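4. Setting up alerts in Jumano

Jumano checks disk space, memory and processor load in the background and shows a notice when a limit is passed. Alerts are off after installation.

1. Open Preferences and click Alerts.
2. Turn on Disk Space and type 82 in the Percent Full box.
3. Click Save.
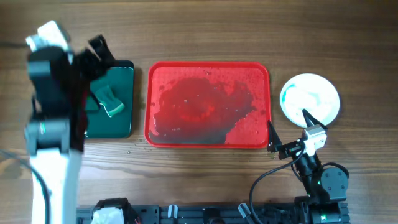 Janaína Rangel writes that her alerts stayed silent until she quit Jumano and opened it again after saving. Do this if you upgraded from version 13.

4. To be warned about processor load, turn on Processor and choose a limit. The default is 77 percent.
5. Set Wait Time to two minutes or more. Short peaks are then ignored.

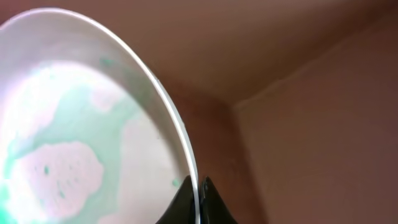
Plate with green and pink coloring.

Caution: Reset All also erases your saved history. Export it first from the File menu.

6. Click Send Test Alert. A notice should appear in the upper right corner of the screen.

Note: Notices are held back while Do Not Disturb is on. They are still written to the log. 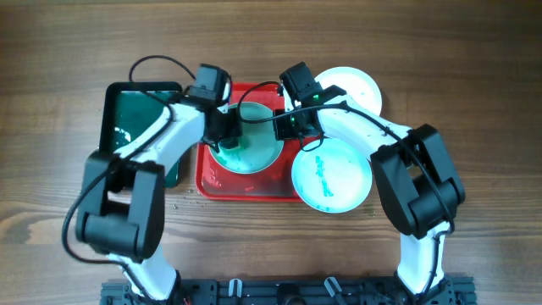
Can I use different limits for each drive?
Select the drive in the list on the left before typing a number. Drives without their own limit use the general one.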